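Why Do We Yawn, Dream and Snore?

By Ieva Vaher

Have you ever tried to stay awake all night? Maybe you were at a sleepover, and you and your friends promised each other that not one of you would close your eyes. Then somebody went quiet, and somebody else started mumbling about pizza, and the next thing you knew it was morning and there were pancakes. Your body won that contest, as it nearly always does!

Sleep is a very busy time. Your muscles rest, but your brain keeps right on working, a bit like a library after closing time, when the books that were left on the tables get put back on their shelves. Scientists think this is one of the ways we hold on to what we learned during the day. So if you practiced a new song on the piano this afternoon, part of the practicing may go on after you have brushed your teeth and gone to bed. 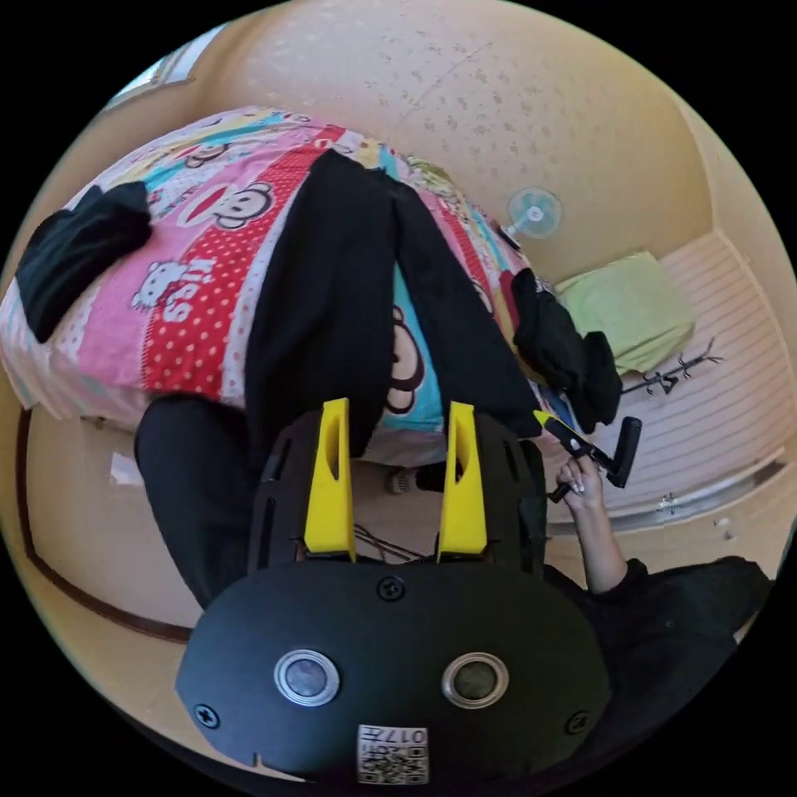
Plultura for Young Readers, Issue 32

A whole night of sleep isn't all the same, either. You go down into deep sleep, when it is very hard to wake you up (ask anybody who has had to carry a sleeping child in from the car), and then you drift back up into lighter sleep, and then down again. You do this several times before morning. In between comes a special kind called REM sleep. Those letters stand for "rapid eye movement," and the name fits very well – your eyes really do dart around underneath your closed eyelids.

REM is when most of our brightest, strangest dreams happen. Saranya Nambiar, who is nine and lives in Idasby, wrote to tell us that she once dreamed her grandmother was driving a bus full of geese to the dentist. We loved that one. While you dream like this, your brain tells your arms and legs to keep still, so you don't really climb out of bed and go looking for the geese.

And what about yawning? People have wondered about it for a very long time, and they still don't agree. Some scientists think a yawn helps cool the brain a little. Others think it helps us stay alert when we are getting drowsy or bored. What we do know is that yawns are catching. You can catch one from a friend, from your dad, or even from reading the word "yawn." Did you just do it?

Snoring is easier to explain. When you sleep, the soft parts at the back of your mouth and throat relax, and the air going past can make them wobble. Wobbling makes a noise, the same way a blade of grass buzzes when you hold it between your thumbs and blow. A stuffy nose can make it louder.

Now here is something to try. Keep a dream notebook next to your pillow, and on Saturday morning, before you talk to anyone or even sit up, write down whatever you remember. Dreams slip away fast, so a few words or a quick scribble will do. Keep it going for a week or two and see whether the same people or places come back. Send us your favorite, and we may print it in the next issue!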